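Split keyboard or normal one for a small LAN weekend?
Last updated: July

I'm off to my first proper LAN on Saturday, the Sodorer one, and we've got 11 matches to get through if we don't get knocked out early. I've been practising on a split keyboard for 3 weeks and I like it, but my old one is still sitting in the cupboard and I'm getting cold feet. Has anyone swapped right before an event? Did you regret it?

Baltasar Riquelme
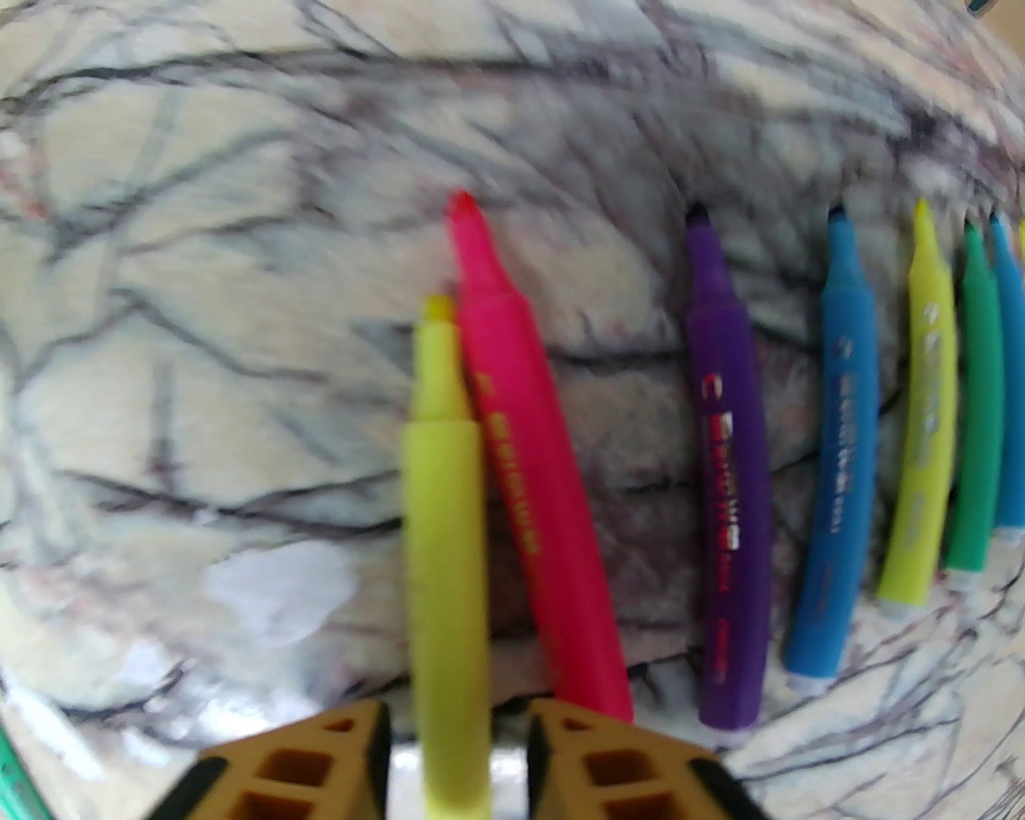

Domenica Hauser
Oh, please take the one you've been practising on! I went back to my old board the night before a Flilura cup, thinking it'd feel like home, and I kept hitting the wrong key for my ultimate all through the first map (we lost it, and my team still bring it up). Three weeks is plenty for your hands to have moved on. Pack the old one as a spare if there's room in the bag, but leave it there unless something breaks. And write your key bindings down on paper, as the venue machines wipe your profile between sessions, or they did when I went.

Fabian Schwaiger
normal one. split takes up too much desk

Marcela Baláž
Fabian's got a point about the desks. At Sodorer you get two players to a table and it's tight once both mice are down, I play on low sensitivity and kept bumping elbows with my neighbour. You can push the halves of a split close together though, so try it like that at home for a couple of evenings first. Also bring your own cable, a long one! The sockets were round the back of the tables last year and mine only just reached. Email them and ask about drivers too, my Wultico board needed one and it took around half an hour to get someone to install it.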